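Steeping (e-liquid)

Steeping is the resting of a mixed e-liquid before use, so that the flavoring blends evenly into the base. The term is borrowed from tea. Hobby mixers also call it aging or curing.

Fruit flavors are often used the same day. Custards, tobaccos and bakery flavors are usually left longer, from 3 days to almost 7 weeks. Bottles are kept closed in a dark cupboard and shaken now and then. Some mixers leave the cap off for a short time first – a step known as breathing – although this can dull light top notes.

Liquids containing nicotine may darken as they rest. The color change comes mainly from oxidation and is a poor guide to flavor.
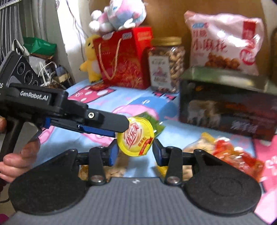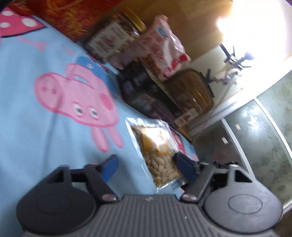 Warm baths and ultrasonic cleaners are used to shorten the wait. Boris Matić, a mixer from Dernitz, compared two batches of a vanilla custard in his Dilline newsletter and preferred the one left in the cupboard. The Faltach mixing guide lists heat as optional and advises against it for citrus.

See also: Flavor concentrate, Vegetable glycerin, Ristić method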